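解体ロボットのハンドが把持力を解除せず停止、Nitgateが原因を公表 使用済みPC解体ラインの試験セルで
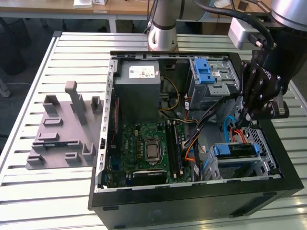 側板を外したデスクトップPCの筐体と、ドライブ付近に指先を向けた多関節ハンド

使用済みPCの自動解体を手がけるNitgateは、Gandodvilleの試験セルで11月に発生したロボットハンドの異常停止について、調査結果をまとめた報告書を公表した。ハードディスクドライブの取り出し工程中、非常停止の入力後もハンドの把持力が解除されず、ドライブケージの縁をつかんだ状態が47秒間続いた。作業員にけがはなかった。同社は直接の原因を、ハンド制御器のファームウェアと安全リレー間の信号処理の不整合としている。

試験セルは、スリット状の溝を持つアルミ製作業台に筐体を横倒しで置き、開口部を上に向けた状態でロボットアームが内部の部品に到達する構成をとる。作業台には部品の仮置きに用いる3Dプリント製の治具プレートも載る。アームの制御と工程管理にはNodauの統合コントローラー、ハンドにはTeohの多関節型が採用されている。

報告書によると、異常は午後2時過ぎ、通算435台目の筐体の処理中に起きた。CPUクーラーの取り外しは前工程で終わっており、ハンドは青色の樹脂製ハンドルが付いたドライブキャディに接近する動作に入っていた。標準の手順では、指先でハンドルを挟み、力覚センサーの値を確認しながらキャディを引き出す。しかしこの回では接近位置がケージ側にずれ、指先の1本がハンドルではなくケージの金属縁に掛かった。

制御系はこの接触を正常な把持と判定し、引き抜き動作を開始した。引き抜き方向の反力は設定上限の110ニュートンに達し、アームは保護停止に移行した。ここまでの動作は設計どおりである。監視を担当していたKhairul Nugroho氏は、保護停止の表示を確認したのち、筐体の変形を防ぐため手動で非常停止を入力した。アームの駆動電源は規定時間内に遮断されたが、ハンドの把持力は維持されたままとなった。

ハンドには、電源喪失時に把持物を落下させないための保持機能がある。非常停止時にこの保持を継続するか、減力して開放するかは、工程ごとに設定する仕様となっている。ドライブ取り出し工程の設定は「減力開放」だったが、実際には「保持継続」として動作した。

Nitgateの技術責任者Philomena Sarpong氏は報告書の中で、設定値そのものは正しく書き込まれていたと説明している。問題は、保護停止と非常停止が短い間隔で続けて入力された場合の処理順序にあった。ハンド制御器は保護停止を受けた時点で一時的に保持モードへ入り、その解除を待ってから次の状態遷移を受け付ける。同社の再現試験では、二つの信号の間隔が400ミリ秒を下回ると、後から入った非常停止側の減力指令が待ち行列から破棄された。当日の記録でも、両信号の間隔はこの範囲に収まっていた。

把持の継続は、制御器の監視タイマーが状態の不一致を検出し、指の駆動部への通電を切ったことで終わった。監視タイマーの本来の用途は通信断の検出であり、把持の開放を目的とした機能ではない。報告書は、今回の開放を安全機能の作動とみなすべきではないとし、別系統の開放手段を設ける必要があると結論づけた。

接近位置のずれについては、別の要因が特定されている。この機種の筐体では、ドライブの近くを通る青色とオレンジ色のSATAケーブルが湾曲しており、画像認識がケーブルの青い部分をキャディのハンドルの一部として検出していた。ハンドルの輪郭は実際より広く推定され、把持点の算出結果がケージ寄りに移動した。光学ドライブ側のラッチも青色の樹脂製であるため、同社は色の情報に依存した検出条件の見直しが必要だとしている。

認識処理の改修を担当したWyn Craddock氏は、従来の学習用画像ではケーブルを事前に外した筐体の比率が高く、ケーブルを残したまま処理する現在の手順との差が大きかったと述べた。改修版では、色による候補抽出のあとに奥行き情報で面の高さを照合し、ハンドル上面と高さが一致しない領域を除外する。候補が複数残った場合は把持に進まず、監視者に確認を求める。

物的な損傷は、ドライブケージの変形と、ハンドの指先を覆う保護部品の摩耗にとどまった。取り出し対象のドライブに外観上の破損は認められなかったが、記憶媒体の扱いに関する社内規定に従い、通常の系統とは分けて破壊処理に回された。アームの減速機と手首部の力覚センサーは分解点検を受け、いずれも基準値内だった。

Nitgateが公表した対策は次のとおり。

ハンド制御器のファームウェアを更新し、非常停止の指令を他のすべての状態遷移より優先して処理する。
安全リレーからハンドの駆動部へ、制御器を経由しない遮断回路を追加する。
ドライブ取り出し工程の反力上限を引き下げ、引き抜き開始直後の反力の立ち上がりも監視対象に加える。
保護停止と非常停止を連続して入力する試験を、工程変更時の確認項目に追加する。
非常停止後にハンドの開放を確認するまで、セル内への立ち入りを禁止する。

最後の項目は、当日の対応を踏まえたものである。従来の手順書では、アームの駆動電源の遮断を示す表示灯が点灯すれば、作業員は扉を開けて筐体に近づくことができた。ハンドの状態を示す表示は操作画面の下位の階層にあり、扉の位置からは確認できなかった。Nugroho氏は画面の把持力表示が下がっていないことに気づき、扉を開けずに待機した。報告書はこの判断を適切だったと評価する一方、手順書にはその根拠となる記載がなかったと指摘している。

同社は扉の脇にハンドの状態表示を新設し、把持力が規定値を下回るまで扉の施錠が解除されない構成に改めた。筐体に力が残った状態では、開放の瞬間に部品が跳ねるおそれもある。このため、施錠の解除条件には手首部の力覚センサーの値も加えた。

外部の立場で報告書を査読した機械安全コンサルタントのHerman Govindasamy氏は、アームとハンドの供給元が異なるセルでは、停止状態の定義が機器ごとに食い違いやすいと指摘する。アーム側の「停止」は動力の遮断を意味するが、ハンド側では把持の維持を含む場合がある。同氏は、リスクアセスメントの段階で両者の停止状態を一つの表にまとめ、組み合わせごとに残留エネルギーを確認するよう勧告した。今回のセルでは個別の機器についての評価は行われていたが、組み合わせの評価は通常停止と非常停止の単独入力に限られていた。

Teohは、同じ世代の制御器を使用する顧客に対し、該当条件と暫定措置を通知した。暫定措置は、保護停止時の保持モードを無効にするか、上位のコントローラー側で保護停止信号を遅延させるかのいずれかとなる。保持モードを無効にすると把持物が落下する可能性があるため、重量物を扱う工程では後者が推奨される。Nodauも、信号の出力間隔を設定できる更新を提供するとしている。

試験セルはファームウェアの更新と遮断回路の追加を終え、CPUとメモリーモジュールの取り出し工程に限って運転を再開した。ドライブ取り出し工程は、改修した認識処理の評価が完了するまで手作業で行う。

Gandodvilleの拠点を統括するApolinar Robles氏は、自動化の対象を電源ユニットの取り外しに広げる計画について、当面延期すると述べた。電源ユニットは配線が筐体内に長く延び、引き出し時の反力の変動がドライブより大きい。再開の時期は、新しい反力監視の検証結果を見て決める。

報告書の全文と再現試験の波形記録は、Nitgateの技術資料窓口で閲覧を申請できる。顧客の設備構成に関わる部分は非公開とされている。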